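From: Homa Vahidi
To: Latuheru listeners list
Subject: Re: [latuheru] Vedari remix EP, who did the vocals?

Hello all,

I was reading the list on Friday night and I want to answer this one, as I think I have part of the answer. First the question again, for those who did not follow:

> Does anyone know if the vocals on the Vedari remix EP are
> newly recorded? On the second track she sings the chorus
> lower than on the album, and the last verse has different
> words. My friend says they only pitched the old take down.
> To me it sounds like another performance. Also, was it made
> in the same studio? The credits on the download are empty,
> only the label name Clitavero and nothing more.

Your friend is half right. I have the cassette edition, and there the credits are complete, in very small print on the inside of the card. The vocals for tracks one, three and four are taken from the album sessions. For track two it says "additional vocals recorded remotely, August". So the chorus on the second track is a new take, and I believe the last verse is new also, but the card does not separate them.

You can hear it if you listen to the consonants. When a voice is pitched down, the "s" sounds become a little dull and long. On track two they are sharp and short, and the breath before the chorus is natural. On track four, by contrast, the voice was really lowered, and there I hear the dull sound very clearly, mostly in headphones.
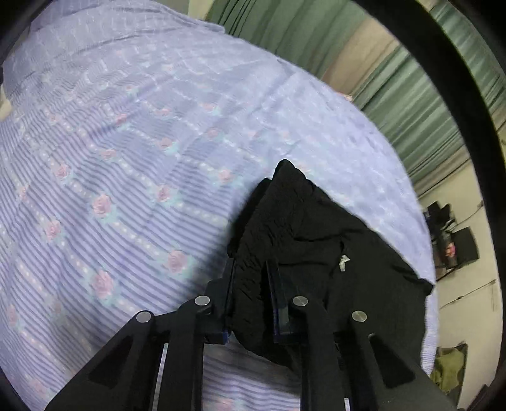

About the studio: no, it was not the same one. The album was made at Lesis, in the big room, with the drummer and the singer playing together. For the remixes, every producer worked at home and sent files. The singer told this in a radio talk that I heard in the spring. She said that she received the beat for track two at 10 in the evening, and she had sent back 29 takes before she went to sleep. The producer used the first one. She was laughing when she told it, but I think she was also a bit annoyed.

One thing I could not find out is who plays the bass on track three. The card gives only initials, "R. T." – and this can be two different people from the Clitavero circle. If somebody on the list was at the release party, perhaps they remember who was on stage for that song.

I also want to correct myself. In my message before the summer I wrote that the EP has a hidden track. It does not. What I heard was the end of side B, where my old deck did not stop and I got some noise from the other side. Excuse me for the confusion, I know that two people went looking for it.

For the collectors: the cassette was made in only 53 copies, and the shop page says sold out. But the record store near the station in my city still had it on the shelf last week, for 8 euros. I can buy one or two and send them, if you pay the postage. Please write to me off the list for this, so that we do not fill everybody's mailbox.

If you want the text of the credits, I can type it out for you. It is long, and the thank-you part is longer than the rest – so tell me if you need all of it or only the musicians.

Best regards,
Homa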